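Wirngate Handheld Gripper Pair

Sold as a set, left and right
Price: 2,212 per pair
Kamolrat subscribers: 1,861 per pair
Availability: next batch ships in April

Overview

Let's start with what the Wirngate pair won't do. It won't fold your laundry. You hold one gripper in each hand and fold the laundry yourself, and the grippers keep a record of how you did it. Somebody then has to turn those records into a program that a robot arm can use, and whether that program can get through a basket of mixed clothes is still an open question.

We sell a lot of equipment to people who have been told that household robots are a year away. We were told the same thing several years ago. If you're buying for a lab or a small shop that wants to find out for itself, this is a decent tool at a fair price. If you're buying because you hate folding, keep your money.

How far along is folding?

Towels are fine. A square towel laid flat on a clear table is a job most two-arm setups can learn, slowly. Shirts are hit or miss. Sweatpants and soft knits are where we'd ask any vendor to show you a full run with no edits. The fabric slumps, the waistband bunches up, and a fold that looked square at one end goes baggy at the other. A person fixes that with a tug and doesn't think about it. The software has to notice it first.

Our tester, Edivaldo Medeiros, recorded 300 folds with this pair before he was willing to put his name on the page. His notes say the first 200 were mostly him learning to work without fingertips. "I was worse at it than my kids," he wrote. He got faster after that – never as fast as with bare hands.

What's in the box

Left gripper and right gripper
Two cables
Spare finger set
Setach wrist strap, one size
Printed setup card

Compatibility

Records to the Trarnel desktop recorder, version 4 and up. Kamolrat subscribers can upload from the same menu. Older Trarnel files open but lose the finger position data. There is no wireless version, and we haven't been given a date for one.

Before you order

Leave slack in both cables. Wear sleeves you can push up. Long sessions are hard on the thumbs, so plan on breaks. Returns are accepted on unopened sets only.

Page updated 21st April

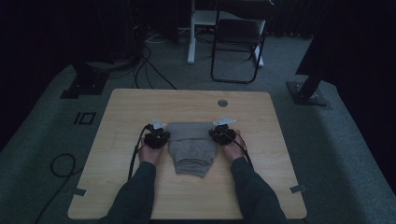
The pair in use on a folded gray garment. The lower end still sags.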